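Home Reviews Kitchen Living Contact

Plovside table in oak color, after a long time of use
By Heike Reinholz

I bought the Plovside table in May, when we moved to the new flat and had only a folding table from my brother. I looked at it first in the Sitley shop near the ring road, where it stood between two much bigger ones, and I was afraid it would be too small for us. I paid 548 for it, delivery included. There was a Vosano table for less money, but the top of the Vosano had a sharp edge which I felt in my arms already after a few minutes of sitting.

The assembly is simple. The legs go in at an angle, so the first one looks wrong and you think you made a mistake. Please do not turn it back, it is correct. The instruction sheet has only drawings and the drawing for step 6 is printed so dark that I had to take it to the window. I needed one evening, alone, and a second person only for turning the table on its feet.

The height is good for me. My husband is tall and he says the same, though he sits a little sideways. What I like most is how much light stays in the room under a table with thin legs. Our old one was like a box.

Now the less good points. The surface is sensitive. I put a hot teapot on it in the first month and there is a pale ring, which I could make weaker with oil but it did not go away. Sitley sent me a small bottle of care oil from Alaoui when I wrote to them. It smells of orange and it works well for small scratches. I do it two times in a year and I think this is enough.

The second point is the splayed legs. They come out further than you expect, and with a broom you will meet them. I also hit my toe on one more than once, so at home I now wear slippers always.

On our white tiles the table moved a little when somebody leaned on it. I glued felt under the feet, and the felt made it worse. A gray rug with white stripes was the better solution. 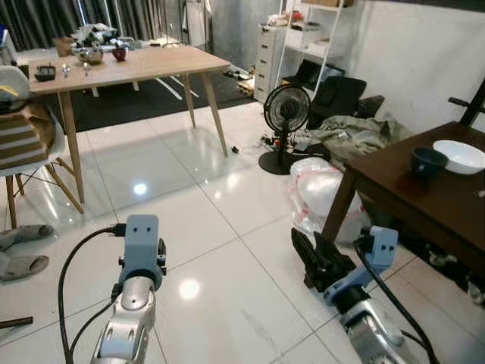
With white chairs the color fits very well, and I would not take dark ones to it. I must also say that a table of this kind collects things. Bowls, a tray, a paper bag from the shopping, all of it stays there until the evening, and then you see that the top is not so large when you want to eat. For two people it is comfortable. With guests we carry half of the things to the kitchen first.

Sitley says in the catalog that the finish was tested with 1000 wipes. I did not count mine, but the color is still even, except for my teapot ring.

Would I buy it again? Yes, for this price, and I would order the oil together with it. If you have small children who draw on everything, I would look for a table with a harder surface.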